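Palomino (simulation kit)

Palomino is a software kit for practicing robot pick-and-place work in simulation. It is sold by Brallness, a firm based in Utden, and was first released in November as an add-on to the Stunitz physics engine. The base package holds 557 household objects and 3 tabletop layouts.

Tasks are run with a single arm and a two-finger gripper. Users can load their own control code or replay the runs supplied with the kit.

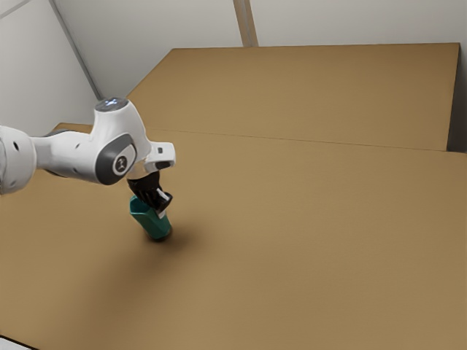
A simulated arm holding a teal vessel just above the tabletop.

Each run can be viewed from outside the workspace or from above the table, with the gripper fingers at the edge of the view. Objects may start upright or on their sides - the kettle task includes both. A tipped kettle is harder to grasp, and the kit scores it separately.
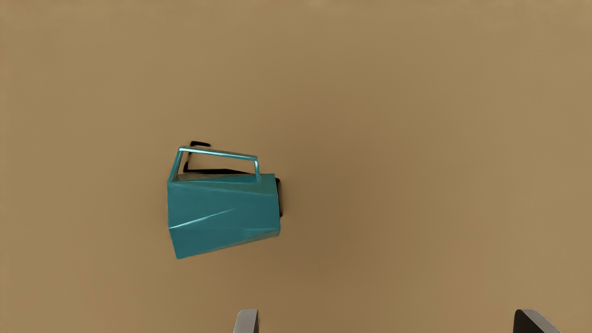

Licensing

A single seat costs $800 a year. Schools may buy a pack of 25 seats at a lower rate. Object files can be exported, but the supplied runs cannot.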